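**押しボタンスイッチ箱**(おしボタンスイッチばこ)は、押しボタンスイッチの操作部と接点部を小型の筐体に収めた操作用機器である。単に「スイッチボックス」「ボタンボックス」とも呼ばれる。機械の起動、停止、呼び出し、確認応答などに用いられ、制御盤から離れた作業位置に設置されることが多い。

## 概要

一般的な押しボタンスイッチ箱は、上面に取付穴をもつ蓋、端子を収める底部、穴に固定される操作部、操作部の裏側に結合する接点ブロックから成る。操作部と接点ブロックは別部品として供給されることが多く、同じ筐体でも組み合わせによって動作の種類を変えられる。

電気的には制御回路の信号を開閉する機器であり、電動機などの主回路を直接開閉する用途には通常用いない。主回路の開閉は、信号を受けた電磁接触器や継電器が担う。

## 構造

### 筐体

筐体には樹脂製と金属製がある。樹脂製は軽量で絶縁性に優れ、金属製は衝撃や熱に強い。蓋と底部を色分けした製品もあり、橙や黄など目立つ色は、操作位置を遠くから識別させる目的で選ばれる。蓋の穴は円形が主流で、操作部の回り止めとして縁に小さな切欠きを設けるものもある。

穴の数により一点用、二点用、三点用などに分けられる。一点用は蓋の中央に穴を一つだけもち、非常停止や呼び出しといった単独の機能に充てられる。

### 操作部

操作部は、指で押すキャップ、キャップを戻すばね、筐体に固定するための胴部で構成される。キャップの形状には次のものがある。

- **平形**:上面が縁とほぼ同じ高さにあり、誤操作が起こりにくい。
- **突形**:縁より高く突き出し、手袋を着用した状態でも押しやすい。
- **きのこ形**:径が大きく、掌で押すことができる。

押している間だけ接点が動作するものをモーメンタリ形、一度押すと状態を保持するものをオルタネイト形という。

### 接点ブロック

接点ブロックは、可動接点と固定接点を樹脂の枠に収めた部品で、外面に金属の端子が現れる。押すと閉じるa接点、押すと開くb接点があり、複数のブロックを並べたり重ねたりして回路数を増やす。非常停止用には、接点が溶着しても操作力で強制的に引き離される直接開路動作機構のb接点を用いる。

## 組立

組立は、筐体の蓋を外し、穴に操作部を通して裏側から固定した後、接点ブロックを結合する順で行われる。固定にはリングナットを用いるねじ式と、レバーやつめによるはめ込み式がある。

電線は底部または側面の引込口から通し、端子に接続する。蓋を閉じる前に、電線が可動部に触れていないこと、パッキンが溝から外れていないことを確認する。ねじ式の場合、締付けが不足すると操作部が回転し、過度に締めると樹脂の蓋が割れることがある。

部品の供給方法には、仕切りのある部品箱から取り出す方式、傾斜したシュートで送る方式、作業台に直接並べる方式などがある。直接並べる場合は、部品どうしの間隔を空けて置くと向きの確認が容易になる。

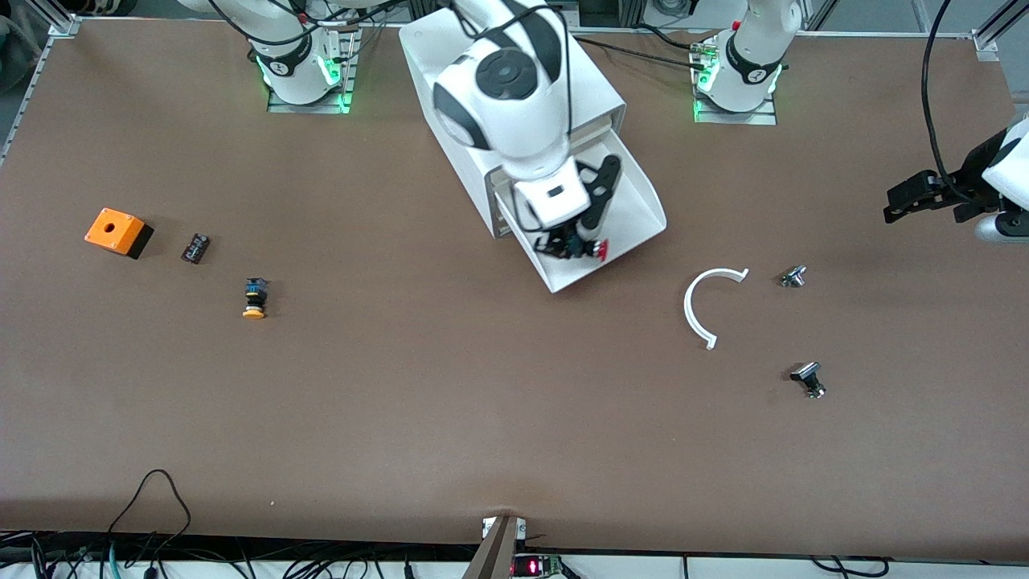 ## 分解と選別

使用を終えた箱は、組立と逆の順に分解される。接点ブロックは端子に金属を含み、樹脂を主体とする筐体とは分けて回収する。Trastachの分別区分では、筐体、操作部、接点ブロックの三群に分け、照光式の操作部は光源を取り外してから処理する。

## 製品例

Zosteckの一点用筐体「Riltora」は、はめ込み式の底部をもつ樹脂製の系列で、蓋の色と引込口の位置の違いにより278品番が設定されている。適合する接点ブロックは最大400 Vまでの制御回路に対応し、外装箱には筐体60個が収められる。12月の改訂では、蓋の切欠き寸法が変更された。旧型の蓋に新型の操作部を取り付けるには、回り止め用の中間リングを必要とする。

## 関連項目

- 非常停止装置
- 電磁接触器
- 制御盤
- 表示灯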